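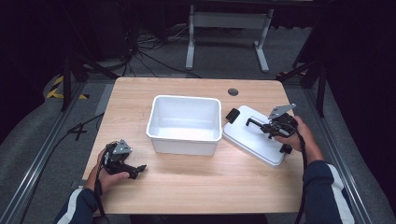

Ranger avant de partir

Publié le 12 septembre 2025

Depuis février, j'essaie de vider l'appartement de ma tante à Robles. Je dis « j'essaie » parce que je travaille la semaine et que le trajet prend presque 2 heures dans chaque sens, avec un changement à Plolside. Le samedi, j'arrive vers dix heures, je fais du café, et avant midi je n'ai ouvert que deux tiroirs.

Ma tante a vécu là pendant 55 ans. Elle gardait les papiers, tous les papiers : les factures du gaz, les programmes de la paroisse, les lettres de mon grand-père qui écrivait si petit qu'il faut une loupe. Au début je voulais tout lire. Mon cousin Teodoro Zavala m'a dit au téléphone que de cette manière je finirais à la retraite, et il avait raison. Maintenant je lis seulement ce qui est écrit à la main. Le reste, je regarde la date et je décide.

Je me suis donné une règle simple, que j'ai prise dans un livre emprunté à la bibliothèque (je ne me souviens plus du titre, la couverture était verte). On prend une seule catégorie d'objets à la fois, dans toute la maison, et on ne passe pas à la suivante tant que la première n'est pas terminée. J'ai commencé par le linge. C'était une erreur, car le linge a une odeur et je me suis arrêtée souvent. Si vous devez faire la même chose un jour, commencez plutôt par la cuisine. Une passoire, cela ne fait pas pleurer. 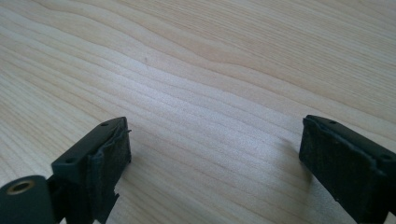

Pour les meubles, c'est plus difficile. L'armoire ne passe pas dans l'escalier et personne dans la famille ne comprend comment elle est entrée. Dayana Quintero, la voisine du dessous, pense qu'on l'a montée par la fenêtre avec des cordes, avant les travaux de la façade. Elle voudrait bien prendre les chaises et je les lui laisse avec plaisir. Pour le buffet, un brocanteur m'a proposé 105 euros. J'ai demandé une semaine pour réfléchir, et il y a déjà un mois de cela.

Il me reste 8 cartons de photographies. Je les ai mis à côté de la porte, ensuite dans la chambre, ensuite de nouveau à côté de la porte. Beaucoup de visages me sont inconnus, et ma mère en reconnaît la moitié, selon les jours. Je note les noms au crayon derrière, avec un point d'interrogation quand elle hésite.

Je dois rendre les clés à la fin de l'automne. Samedi prochain, je m'occupe de la cave, si je retrouve la clé du cadenas.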